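Adaslow Play Fruit and Picture Sheets
Sold by Traderberg

We have stocked the Adaslow play fruit for a good few years now, and it's still the set we get the nicest letters about. Round, friendly fruit that sits well in a small hand, and a stack of illustrated sheets to spread it out on. Lay the sheets on whatever table you have going spare, tip out the fruit, and most children will be busy before you've found somewhere to put the bag!

The fruit and the sheets are sold separately as well as together, because we know plenty of families already have a bowl of play fruit rolling about under the sofa and only want something new to do with it. If you're starting from nothing, though, the full set is the better buy, and it comes in a drawstring bag with a wide neck (we had a narrow one to begin with, and it was a daily battle).

You don't need much room. A corner of a table is plenty, and a corner is rather good, in fact, as there are fewer edges for things to roll off. We've heard from customers who use a windowsill, a piano stool and the lid of a toy chest. One grandmother in Munasinghe Road, just behind our shop, keeps hers set out all year round next to the bedroom curtains and says the grandchildren go straight to it before they've taken their coats off. 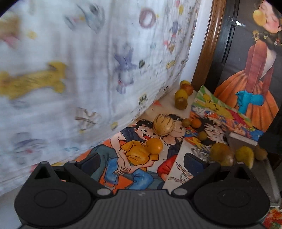

The sheets are printed on a fairly heavy paper and lie flat once they've been out of the bag for an hour or so. If yours are stubborn, leave them under a big book overnight. They can be overlapped, turned round or put side by side, and there is no right order. Younger children tend to use them as mats and simply put a fruit down wherever they fancy. Older ones start making up shops and markets and long complicated picnics — we do hear about the picnics.

People often ask us what age it suits. We say three and up, and we do mean that, so please keep it for later if you have a baby in the house who puts everything in their mouth. There's no upper age as far as we're concerned.

Looking after it

Wipe the fruit with a damp cloth and a drop of washing-up liquid, then let it dry on a tea towel before it goes back in the bag. Please don't put it in the dishwasher. The sheets can take a quick wipe with a barely damp cloth, but they are paper and they won't forgive a spilt beaker of squash. If you'd like them to last, the Brukico clear sleeves fit them nicely, and you can slide a sheet in and out in a moment.

Spare sheets are always available, and you can order just the one if it's only one that has met with an accident.

Details

Weight of full set, packed: 900 g
Bag: cotton, drawstring, machine washable at a cool temperature
Suitable from: 3 years
Order code, full set: 183
Order code, spare sheets: 78

Delivery and returns

Orders usually leave us within two working days. We shut for stocktaking on 29th December, so anything ordered that day will go out when we're back at our desks. If the set isn't right for you, send it back in its bag within a month and we'll refund you, with no need for a long explanation.

Nurseries and playgroups are welcome to ask about larger orders. We had roughly 500 sets made in June and there are still plenty on the shelves, so we can normally manage a classroom's worth without keeping you waiting — just ring the shop or drop us a line with the number you need and where it's all to go.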